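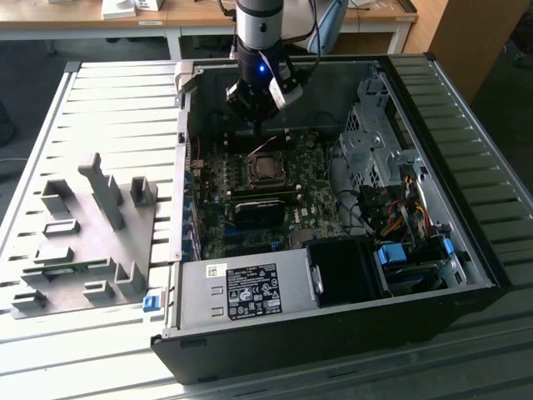 A desktop tower with its side panel off.

Home | Features | Repair | Archive

July - By the Girnel features desk

The old feed store in Girnel sold its last sack of oats in spring. Now it sells used computers, and the line on opening morning ran past the post office.

The shop is called Joo. Most of its stock comes from Censide, an insurance office that cleared out two floors and let 200 desktops go at once. Prices start low and stop at $700 - the top shelf is for people who edit video.

Buyers here tend to keep a machine for years. The nearest big store is in Skiron, an hour each way, and a new desktop there can cost $1,000 before tax. Many families in town (population 2,997) would sooner pay for more memory and a bigger drive.

The shop tests every power supply before a computer goes on the shelf. It doesn't take laptops, and it won't sell a used drive. Bring your own keyboard if you want to try one out - the spares go fast.

Last updated: July, 4:15 p.m.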